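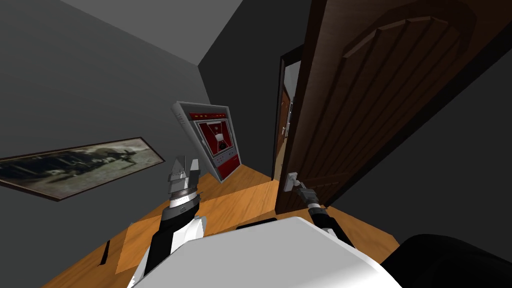

Six Hundred Doors

Skolside > Notebook > Robots

Print this post | E-mail this post

I have spent most of June opening doors in a house that does not exist. By the last count I had done it 614 times, and I would like it noted that I have never once been offered a drink.

The house is simulated, and so is the robot. I wear the headset, I hold the two controllers, and wherever my hands go, its hands go, give or take. Every attempt is saved as an example: what the head saw, where the joints were, what the grippers were doing. A learning system we call Jirkau then chews through the pile and tries to work out what a person would do next. The person, in this case, is me, a man who walked into a glass door at a bank in front of his mother.

Today's batch is the one with the brown door and the silver lever. Right gripper on the handle, door swung in toward the robot, dim hallway on the other side with another brown door waiting in it. I find that second door a bit much. It feels like being shown tomorrow's to-do list.

Pulling is far worse than pushing. With a push you can lean on the thing and call it a strategy. With a pull you have to keep hold of the lever while getting your own large white torso out of the way, and the torso has opinions. My early pulls mostly ended with the door bumping into the robot and the two of them standing there like strangers in a narrow supermarket aisle. I kept those takes, but they go in a separate folder.

Then there is the left arm. I had no idea what to do with it. For the first few dozen takes I let it drift, and when I played them back it was up in the air with both fingers pointing at the ceiling, as if about to ask the teacher a question. I brought this up with Niall McIver, who runs the collection and has done a lot more doors than I have. He said to leave it wherever it was comfortable, as long as it wasn't in the wall. So there it is again in this one, up in front of the corner of the framed picture, holding nothing. If Jirkau ends up raising its hand every time it enters a room, you know who to write to.

The rooms get shuffled between batches. Wall color, floor, the style of the door, what's hanging up, where the handle sits. This one got dark gray walls, a warm wooden floor and a panel with a red screen leaning in the far corner, which I would have put away before company came. The idea is that the system should learn about doors in general and stop caring about the decor. I have not managed to stop caring about the decor.

A few notes for anyone starting on the same job:

Look at the handle before you reach. The head view is part of the example, and if you grab without looking you are teaching it to grab without looking.

Let go on purpose. Half my bad takes came from opening my hand too early while thinking about lunch.

Take the headset off every 2 batches, even if you feel fine. You do not feel fine.

The target for the whole Pendo set is 3,036 takes, split among 6 of us. Lindholm, the next set, is drawers. I am told the drawers have smaller handles.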